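Omley Hearing Outreach: progress report to the Prosser Fund

18 Dec 2021

Print this page | E-mail this page

Dear Ritva Tikkanen and fellow trustees,

You asked for a report that was "frank and not too long". We can promise the first. Your grant was given to take hearing checks and basic ear care to people in the villages between Omley and Pakstead who had stopped going to the hospital in Hisbridge, mostly on account of the bus, which goes there in the morning and comes back the following day if you miss the one at two.

The plan we sent you had 100 clinic sessions in the year. We held 67. The other 33 were lost to the usual causes, and to one unusual one, the ceiling at Pakstead, which came down on a Sunday night and had the good manners to do it when the hall was shut. Most of the rest went in the first part of the year, when we were not allowed to sit within two metres of anybody's ears.

In those 67 sessions we saw 886 people. We had told you to expect more, and the figure in the original bid now looks as if it was written by somebody who had just had good news. It was, in fact, written by Mirko Ferraro, who has asked me to say that he stands by the method.

Of the people we saw, 200 were referred on to Hisbridge for a full test. The wait there was nine weeks when we started and is now a good deal longer. We have raised this with the hospital, who were sympathetic and sent us a leaflet on managing expectations. In the meantime we ring everyone on the list once a month, which is a strange thing to do to people who have trouble hearing the telephone. Letters have been added.

Ear wax remains the great leveller. A fair number of those who came in sure that they were going deaf went out complaining about the noise of their own shoes. We do not claim this as a triumph of medicine, but it is cheap, it takes twenty minutes, and it gets us more cake than the rest of the service put together.

The battery exchange has been the surprise of the year. We put it in the bid as an afterthought, at the bottom of page six, and it has brought in more new faces than the posters, the parish newsletter and the radio interview (for which Mirko was introduced as a herring specialist). People who would never book a hearing check will come in for free batteries, and once they are in they tend to sit down.

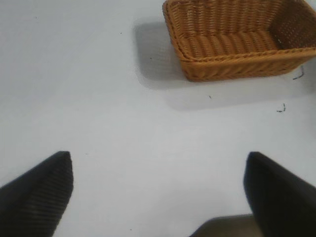
Repairs and cleaning came into their own from August, when we could at last open the drop-in properly. The idea is simple enough. You bring in the aid that has been in the drawer since your daughter's wedding, and we change the tubing, clean the mould and find out whether it was ever set up for the ear you have been putting it in. We had been doing this on whatever the hall could lend us, including a card table with a green baize top, and I would not wish on anyone the job of looking for a dropped wax filter on green baize. A smooth, pale top with no grain to it is far kinder to small parts, and a woven basket is as good a place as any for the batteries, so long as somebody lines it. We learnt about the lining in the second week. The drop-in now runs twice a month at Omley and once at Pakstead, where there is a ceiling again.

Staffing has been steady, if you count one resignation and one return by the same person. Our second audiologist left us in spring for a post in Hisbridge, found that it involved parking in Hisbridge, and was back before we had taken her name off the door. The advertising costs are therefore lower than budgeted. The van's are not. It has had a new clutch and an exhaust, and it failed its MOT on a matter of opinion about the rear lights. We have moved some money across from printing to cover this, as agreed with you by e-mail, and the printing has suffered. You may have noticed that this report has no cover.

Three things have not gone well. The home visits started late and are still too few – we had put them down as a half-day's work each week and they need nearer two. The training for care home staff was well attended at one home and not at all at the other, where we had been put down in the diary for the wrong month. And the follow-up forms were too long. People answered the first page with great care and the second with a straight line down the "no" boxes. The new form has one page.

For the coming year we would like to keep the clinics at the level we can really run, put more hours into home visits, and carry on with the batteries. We are not asking for a larger sum, though we would not send it back. A revised budget is attached, with the van on a line of its own, where we can all keep an eye on it.

You are welcome at any drop-in. Come to Omley if you want to see it busy and Pakstead if you want a chair.

With thanks from all of us,
The outreach team, Omley

Related items
Drop-in dates for Omley and Pakstead
How to clean an ear mould at home
Getting to Hisbridge by bus: revised timetable
Prosser Fund: first-quarter report
Pakstead hall reopens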